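Soft fingers, hard numbers: two grippers on the bench at Drorport

Monday, April 3, 2023

Parallel grippers are usually sold on force and stroke. For light goods, the pad matters at least as much.
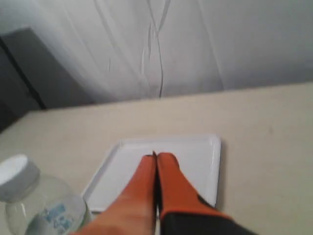

The Drorport workshop ran two sets of fingers on the same arm over 485 picks: the padded pair from Graresix and the bare metal pair from Lunde. Closing force was held at 58 per cent of maximum, and every pick was watched through the wrist camera.

The padded fingers dropped 3 items. The metal pair did worse on glossy plastic, where a thin rim gives little to hold, but repeated its closing position more closely. Soft pads creep under load — the controller has to allow for it, and the Hadthorpe unit used here does so only after a manual offset is entered.

Camera placement is the other compromise. At the wrist, long fingers hide much of the target in the last 70 mm of approach. A second, fixed view will be tried in August, with the same goods and the same force setting.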